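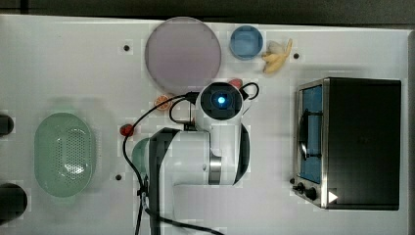
Speaker notes: What is a new business class seat worth to you?
Travel buyers' lunch, 6th September, upstairs room

Slide 1. Title
Thank them for giving up lunch. Say up front that I buy flights for a mid-sized company and I'm not paid by an airline. Phones on silent, mine too.

Slide 2. The announcement
Read the Hermans headline out loud, slowly. "A new standard on every long flight." Then ask who has flown it. I expect few hands.

The new seat was announced in February. It flies on 2 planes today. Hermans has 12 in the long-haul fleet. Let people do the math. The ad shows the new cabin, and the booking page shows the new cabin too, whichever flight you click on.

Slide 3. Kikholm route
This is the one most of us book. We pay for Hermans between here and Kikholm because the schedule works, and the new seat was used to defend the fare increase. Of our last 4 trips, 2 had the new cabin. The others got the old one, with the middle seat and the footrest that sticks.

Don't do the footrest story unless we're running ahead.

Slide 4. "Subject to operational change"
Put the small print up big. Pause.
What it means in practice: the airline can swap the plane the night before and owe you nothing, as long as you're still in business class. I asked our account manager whether a swap gets any money back. The answer was a link to the small print.
To be fair, planes break and swaps have to happen. My complaint is with selling the good seat at the good seat's price and keeping the right to hand over the other one.

Slide 5. Tiso
Someone will bring up Tiso, so get there first. Tiso says it will show the real cabin at booking. I like the sound of it. I've also seen the test page, and the cabin label sits under a fold-out menu and says "planned." Planned by whom, and as of when? Ask them. I did, and I'm waiting.

Slide 6. The Jolside survey
Jolside put out the survey that says travelers arrive "more ready to work" after a night in the new seat. Three things to say. Travelers rated themselves. They knew which seat they had. Jolside sells cabin fittings.
I'm willing to believe a flat bed helps. The old seat goes flat as well, so what are we comparing?

Slide 7. What we do now
Check the seat map at booking and again two days out. Save a copy each time.
Write the cabin into the contract. Hermans said no to us the first time and "we'll look at it" the second.
Don't let anyone approve a higher fare on the strength of a cabin photo.
Keep a log of swaps. Ours is a plain spreadsheet with date, route, seat sold, seat flown.

If asked whether we'd move the account: maybe. The other option to Kikholm is a connection with a long wait, and our people hate it. Hermans knows that.

Slide 8. Questions
Leave the small print slide ready to go back to. Repeat each question, the back of the room can't hear.
If the loyalty points question comes up, say it's a separate talk and take the next hand.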